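Kirken Shared Facilities Forum
Board: Furniture, Supplies and Room Standards
Topic: Desk organizers on the white tables - proposal for a single standard
Status: Open for comment

Posted by: L_Zacharias (Moderator)
10/04/2018

Colleagues,

The Room Standards group has been asked to recommend one type of desk organizer for the white worktables in the Hawthorne building. At present each room has made its own arrangements. Some tables carry mugs, some carry wire baskets, and several carry nothing at all, with the result that pens are left lying on the surface at the end of the day.

The recommendation under consideration is as follows. Each table would receive one clear plastic holder with an open top and an inner divider. The holder would remain on the table at all times and would not be moved between rooms. Opaque holders currently in use would be withdrawn and returned to the supply room on the ground floor.

Comments are requested from all departments that book the rooms. Please confine remarks to the organizers. The question of the chairs has its own topic and will be dealt with there.

Laurier Zacharias
Room Standards

Reply by: records_office_2

The Records Office supports the proposal in principle. Our staff use the Hawthorne tables for sorting incoming files, and the present mixture of containers causes a small but regular loss of time. A clear holder permits a person to see at once whether a marker is available before sitting down.

We would ask that the size of the holder be specified before any order is placed. The tables are not deep, and a large organizer will interfere with the laying out of folders.

Reply by: H_Lapointe

I wish to record a reservation. Clear plastic shows every fingerprint and every trace of ink. We used clear trays at the reception counter for one winter and withdrew them in December, as visitors remarked on their condition. Wiping them did not help for long. The inside corners hold dust, and a divider adds further corners to be cleaned.

An opaque holder in gray or white would present a tidier appearance with less work. I see no advantage in being able to view the lower half of a pen.

Huguette Lapointe
Reception and Visitor Services

Reply by: toltevard_annex

With respect to the previous comment, the condition of the reception trays may have had more to do with what was kept in them. As I recall, they held loose staples, rubber bands and candy. A holder that is used only for markers and pens should stay cleaner.

The Toltevard annex has used clear holders on its white tables since the spring. They are wiped on the same round as the tables. The inside is rinsed when it needs it. We have received no complaints, although I grant that our rooms are less heavily used than the reception counter.

Reply by: H_Lapointe

The trays held candy for one week only, and that was not by decision of this office.

My point concerns the corners. I would be grateful if someone could state how the inside of a divided holder is to be cleaned without removing everything from it.

Reply by: toltevard_annex

Everything is removed from it. The holder is emptied onto the table, rinsed, dried with a paper towel and refilled. If it contains what it is supposed to contain, this is a short task.

Reply by: purchasing_desk

A note on cost and supply, for the information of all.

Purchasing has looked at two products. The first is a clear divided holder from Plamalar. The second is an opaque round cup from the same supplier. The difference in price is small and should not decide the matter. The budget line for table supplies is 3000 for the year, and either product can be met from it with a margin left over for markers.

The Hawthorne building has 68 tables covered by this proposal. The supplier packs both products in cartons of 6. Returns of opened cartons are not accepted, so departments are asked to settle the question here before an order is raised.

Reply by: second_floor_bookings

May I ask whether one holder per table is necessary? On the second floor we frequently push two tables together for meetings. Two holders then stand side by side in the middle and are in the way of papers and laptops. In practice one of them is put on the floor, where it is kicked.

I would suggest one holder for each pair of tables in the meeting rooms and one per table in the individual workrooms.

Reply by: L_Zacharias (Moderator)

The suggestion from second floor bookings is reasonable and I will add it to the draft. I would ask that no holder be placed on the floor under any arrangement. When a holder is not wanted it should go on the shelf by the door.

Reply by: records_office_2

We are content with one per pair in the meeting rooms.

I would also like to raise the matter of contents. A holder with a divider invites people to fill both sections. At our end of the building the cups now contain dried-out markers, a broken ruler, several keys and a thermometer. If the new holders are to look better than the old ones, there should be a written limit on what goes into them.

Reply by: facilities_evening

Speaking for the evening round: we do not sort pens. If a holder is full, we wipe around it. If it is to be emptied and rinsed, that needs to be written into the room instructions and given time. We can do it, but it cannot be added without notice.

I have no strong preference between clear and opaque. I will say that a square or rectangular base is easier for us than a round one. The round cups tip over when the cloth catches them, and their contents end up under the table.

Reply by: H_Lapointe

I accept the point about the base. Could Purchasing confirm whether an opaque holder with a rectangular base exists?

Reply by: purchasing_desk

It exists, but without a divider, and with a delivery time of 10 weeks. The clear divided holder is in stock.

Reply by: L_Zacharias (Moderator)

In view of the discussion, I have prepared a revised draft and ask that further comments refer to it.

DRAFT ROOM INSTRUCTIONS: TABLE ORGANIZERS

1. Type
The standard organizer is a clear plastic holder, rectangular, with an open top and an inner compartment. No other cups, mugs, baskets or trays are to be left on the tables overnight.

2. Number
Individual workrooms: one holder per table. Meeting rooms: one holder for each pair of tables.

3. Contents
Markers, pens and pencils only, stored upright. Keys, food, batteries and loose clips are to be removed by the person who finds them and taken to the supply room. Markers that no longer write are to be discarded at once and not put back.

4. Placement
The holder stands flat on the white surface, with the rest of the table left clear for work. A single marker is sufficient for a table that is not in regular use.
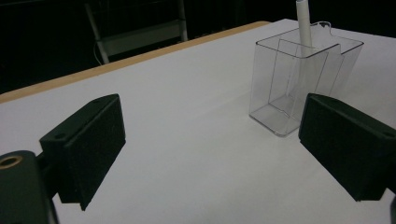 5. Cleaning
The outside of the holder is wiped with the table. The inside is emptied and rinsed once a month by the department that holds the booking, and not by the evening round. The cloth used for the whiteboards is not to be used on the holders.

6. Damage
A holder that is cracked or clouded is to be handed in at the supply room and exchanged. It is not to be repaired with tape.

Reply by: H_Lapointe

Thank you for the revised draft. My comments are these.

Item 4: the picture shows one white stick, similar to a marker or pen, in the holder. I have no objection to that appearance. My concern is with the appearance after three weeks of use, when there will be more than one, and they will not all be capped. I would like the words "with caps on" added to item 3.

Item 5: monthly rinsing is too seldom for the ground floor. I propose every two weeks there.

Subject to these two changes I withdraw my reservation. I continue to think that opaque would be preferable.

Reply by: toltevard_annex

Both changes are acceptable to the annex. I would add that the inner compartment is useful for anything short, which otherwise drops to the bottom of the holder and is hard to pick out. Pencil stubs, for instance. Perhaps item 3 could mention it.

Reply by: facilities_evening

Item 5 is fine by us as written. Please have it posted in the rooms and not only on this board. Most of the people who book in the evening have never seen this board.

Reply by: second_floor_bookings

On item 2, what is to be done when paired tables are separated again in the middle of the day? One table will then have no holder.

Reply by: L_Zacharias (Moderator)

The spare holder may be taken from the shelf by the door. Purchasing is asked to allow for a small number of spares when the order is calculated.

The words "with caps on" will be added to item 3, along with a line on short items. Item 5 will read "every two weeks" for the ground floor and "once a month" elsewhere. A printed copy will be placed in each room next to the booking sheet.

Reply by: purchasing_desk

Noted with regard to spares. Please send the final number by room, in writing, to the purchasing desk. I cannot take it from the thread.

Reply by: records_office_2

One last question. What is to become of the mugs? Several of ours are personal property and have names on the bottom.

Reply by: L_Zacharias (Moderator)

Mugs with names will be returned to their owners. Those without names will be kept in the supply room until the end of December and may be claimed there during opening hours.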